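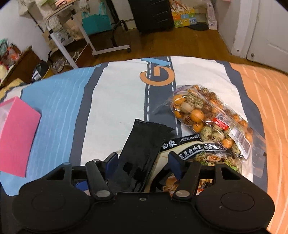
Can machines put away the shopping yet?

tomasz_w
Good evening to all. I am writing here the first time, please excuse my English. My mother is 81 and lives alone, and the hardest chore for her is putting away what she buys. I read in June about the Dralto, a small arm for home use, and the price was 3,320 with the base included. My question is simple. Can such a machine take noodle packets and a bag of eggs from a bed or a table and put them in the right place, without a person next to it?

khorgan
Short answer, no. Longer answer: the noodles maybe, the eggs I would not trust. I work on a packing line where we have two Lumura arms, and they are very good with boxes. Give them a shiny plastic packet with wrinkles and they slow down a lot.
Kevin Horgan

pai_owner
I disagree with Kevin. A packing line is made for speed and a home is not. My Pai takes 18 seconds for one packet, and I do not care, I am drinking my coffee. For an older person, slow is fine.

tomasz_w
Thank you both. And the eggs? In the picture I put at the top there are speckled eggs in one clear bag together with round orange things. She buys them like this very often.

treasa_c
The bag is the difficult part, more than the eggs. Two flat fingers can hold one egg quite gently if the force is set well. But a clear bag has no fixed shape. When you pinch the film, the weight moves inside, and the eggs can knock against each other. Look also how it lies partly over the printed noodle package. Should the machine lift the bag first, or pull the package from under it? You and I decide this without thinking.
Treasa Cronin

khorgan
Exactly this. And clear film gives reflections, so the camera has trouble to see where the bag ends. The one in your picture has white streaks of light all over it.

pai_owner
So take it by the loose flap at the end. There is an empty piece of plastic on the right side, I can see it from here. I lift bags of onions in this way every week.

treasa_c
Onions forgive you, eggs do not :) I tried the flap with a Dranon gripper last year. The bag was swinging like a bell and I lost more than 18 eggs before I stopped counting. In fairness, I was moving it too fast.

pai_owner
Then it was the settings and not the machine.

treasa_c
Partly the settings, yes. But an old lady should not have to learn settings.

marek.b
What about the bed? I think a colorful sheet like that one, with a road and letters printed on it, is a bad surface for testing. Food packages have pictures also, so the edges are mixed up for the camera. Try a plain gray towel under everything. It cost me nothing and my arm makes fewer mistakes.

khorgan
Good tip, but then we are arranging the house for the machine. My opinion is the same as before - not yet for eggs.

tomasz_w
I understand. I think I will wait with the Dralto. Maybe I ask the shop if it is possible to rent one, and I try it only with the noodles. The eggs I can put away myself when I visit.

pai_owner
Rent it for a month if they let you, a weekend is too short. And write here how it went, please.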